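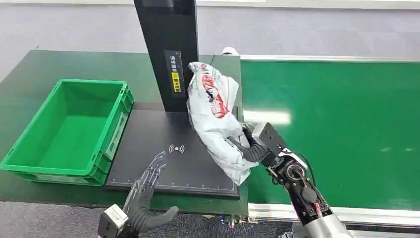

**FOR IMMEDIATE RELEASE**
March 29, 2022

# Duda to publish Paweena Srisuk's *The Weather We Had*, a love story with a second opinion

HASTESDEN – Duda, the small press that has been losing money on good sentences for longer than its bank would like, will publish *The Weather We Had*, the first book by Paweena Srisuk, this November. It is a memoir of one love affair, told from memory by a person who admits on page two that her memory has a poor record.

The book follows Srisuk and a man she calls only the Cellist (he played the trombone, and asked for the change) through a year and a half in a rented apartment above a shoe repair shop. They meet in a stairwell. They part in a parking garage. In between there is a great deal of soup, one bad trip to the coast and an argument over a lamp that takes up most of the middle section and is, by general agreement at the press, the best thing in it.

What sets the book apart from the many other books in which two people are sad near a window is its footnotes. When the manuscript was finished, Srisuk mailed a copy to the Cellist, whom she had not spoken to in years, and invited him to object. He objected 153 times. His notes run along the bottom of the pages, unedited except for spelling, and they range from the factual ("It was a Thursday and you were not wearing a scarf") to the wounded ("I was asleep, so I can't confirm this") to the one on page 88 that just reads "Yes."

"I thought he might send back a page or two," Srisuk said. "He sent a box. I was angry for a week, and then I noticed that his version of the coast was funnier than mine, and I was angry for another week about that."

Asked whether the two are back in touch, Srisuk said that they exchange emails about commas.

## How it got here

Parts of the book first appeared in *Trorum*, the Hastesden literary quarterly, where a chapter called "Stairwell, With Coat" drew more mail than anything the magazine had printed in its history. Most of the letters took the Cellist's side, which Srisuk has asked us to mention, as she would like it known that she has read them.

The full manuscript came to Duda last spring with a cover letter one sentence long. Editor Zyanya Ventura, who reads the press's unsolicited mail on the bus, missed her stop.

"I want to be careful, as every press release says the editor missed her stop," said Ventura. "I missed it by quite a lot, though. I had to call my sister."

Ventura and Srisuk worked on the text through the winter. The first draft ran to 600 pages, a good share of them rain. The finished book comes in at 333, and readers will still want to bring an umbrella. Among the casualties was a long passage in which the author compared herself to a moon, a dog, a tide and a coat left on a train, all within one paragraph. The coat survived. The dog may turn up in a later book.

The title changed five times. Earlier versions included *Soup*, *More Soup* and a phrase in Latin that turned out, when checked, to be about plumbing.

## From the book

> I have told the story of the stairwell so often that I no longer remember the stairwell, only the telling. In the telling the light is yellow. He is coming down as I go up, and one of us has to step aside, and neither of us does, and we stand there with our groceries like two people who have been asked a hard question in public.¹
>
> ¹ *The light was out. That's why we didn't step aside. I couldn't see you. I thought you were the landlord.*

## Early notices

Advance readers have been kind, within limits. *Trorum*, which can hardly claim to be neutral, called it "a memoir that loses the argument with its own footnotes and is much the better for it." A bookseller in Hastesden who asked not to be named described it as "the only breakup book I've read where I wanted to hear from the lamp." The author's mother has read the first half and says it is very well typed.

The manuscript was also on the shortlist for the Amenov Prize for a first work of nonfiction. It did not win. The judges praised its "close and tender attention" and gave the money to a history of bridges, which everyone at Duda has now read and, annoyingly, enjoyed.

## Launch and readings

The launch will be held in Hastesden in November, on an evening to be confirmed once we learn which evenings the hall is being used for tango. Srisuk will read the main text. The footnotes will be read by an actor, the Cellist having declined in a note of his own, which will be read too.

A short run of readings in bookstores will follow. Stores interested in hosting should write to the press soon. Srisuk needs a chair, a glass of water and a lamp she has no feelings about.

## Book details

- **Title:** *The Weather We Had*
- **Author:** Paweena Srisuk
- **Footnotes:** the Cellist
- **Publisher:** Duda
- **Length:** 333 pages
- **Format:** paperback, with an e-book to come when we work out where the footnotes go

Review copies will be ready in late summer. Requests for an early proof can be sent now, with the warning that the proofs have the old ending, in which Srisuk gets the last word. The published edition has a note under it.

## About the author

Paweena Srisuk writes essays and short stories and teaches an evening class in personal writing, where she tells students to show their work to the people in it. Enrollment has dropped. She lives in Hastesden, on the ground floor.

## About Duda

Duda publishes a handful of books a year, mostly first books and mostly thin ones. It has two desks, and the better one belongs to Zyanya Ventura.

**Press contact:** Zyanya Ventura, Duda, Hastesden. Interviews with the author are available on request. Interviews with the Cellist are available in writing, and he will want to see the questions, the answers and the headline.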